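Guides > Simulation > Kitchen Cell > Camera and gripper setup

Setting up the two-arm kitchen cell in the simulator

By Bhavana Thomas, May 3, 2023

These notes cover how we set up the Selcombe kitchen cell before anyone records with it. The cell is a simulated two-arm robot at a long stone counter, with a head camera and a camera on each wrist. The steps assume you have Catex installed and the kitchen world already loads without errors. If it doesn't, fix that first. None of the checks below mean much in a half-loaded world.

Step 1. Reset the world

Load the kitchen world and let it run for 100 physics steps before you touch anything. Small items on the counter are dropped in from slightly above the surface and need time to settle. If an item is still sliding when the steps are done, its friction value has been lost. Reload the item from its own file and don't patch the number by hand.

Step 2. Place the robot base

Drive the base up to the near end of the counter and lock it. The left arm should be able to reach over the stone with the elbow bent. If the arm has to go straight to get there, you are too far back. Leave the right arm low, over the floor, until the left one has been checked.

Save the base pose under a new name each time. Overwriting the old one is the most common way people lose a good setup.

Step 3. Open and zero the grippers

Send both grippers the full open command and wait for the position reading to stop changing. Then zero them. Do this with nothing between the fingers. A gripper that was zeroed on an object will report a grasp for the rest of the session.

Watch the wrist view while the fingers open. Both should lean out from the housing by the same amount. If one lags, the mimic joint is not linked and you need to go back to the robot file. The line to look for is the multiplier on the second finger, which has to be 1 or -1 depending on which way the joint axis points.

Step 4. Check the camera views

Bring up the head and wrist views and move the left arm slowly across the near end of the counter. In the head view you want the counter running away from you, plus enough of both grippers to tell where the fingers are. In the wrist view you want the top of the gripper housing along the bottom edge and both fingers in sight, even when wide open.

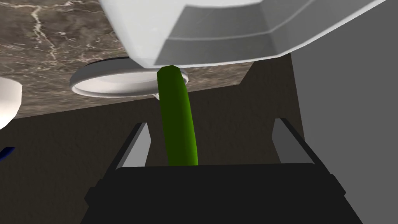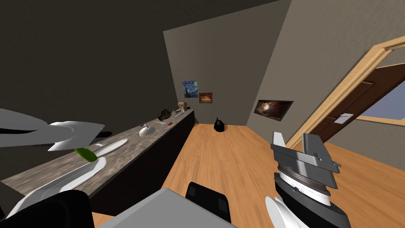
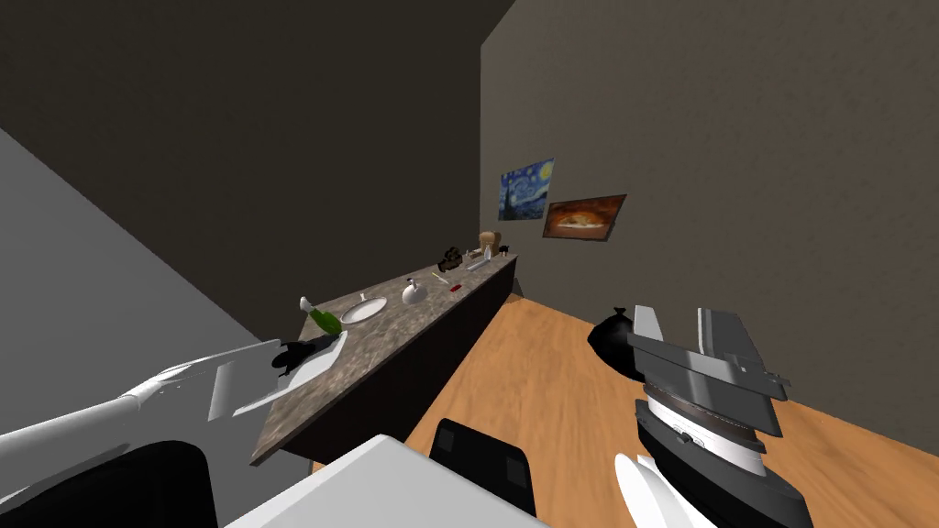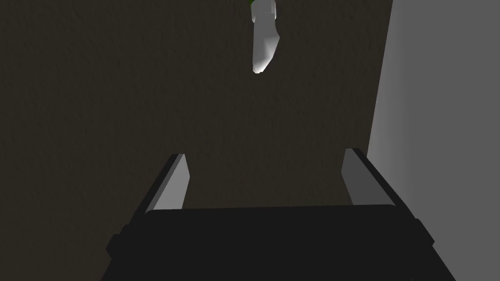

Wrist views (first and fourth) and head views (second and third) in the kitchen cell. The left gripper has hold of the green object in the second.

If the fingers are missing from the wrist view, the camera mount has gone back to its default tilt. Add 15 degrees and look again. We have ended up between 15 and 19 on every build so far. Past that you start to lose the housing, and then it gets hard to judge how far away a thing is.

Step 5. Try one slow grasp

Pick a light item and bring the open fingers down on either side of it. Close at the slowest speed, stop on contact, then lift a little way and hold for 1000 steps. Compare the item's pose at the start and end of the hold. Any drift means the contact settings are too soft.

Long curved items are the best test - they twist in the fingers if the grip is off center. A plate is a poor first choice. The rim is thin and you will spend your time on the approach angle and learn nothing about the gripper.

Repeat with the right arm after you move it up from the floor side. Keep the left one parked while you do it.

Step 6. Save

Save the world, the base pose and the camera tilt together in one folder. Wenjie Hou wrote the loader, and it expects all three to sit side by side.

Comments (3)

Uwe Kettler
The tilt note fixed it for me. I had been moving the whole wrist to get the fingers back in view.

Meenakshi Pillai
Does step 3 have to be done again after a world reset, or only when the robot file changes?

Bhavana Thomas
After every reset. The zero is not stored with the world.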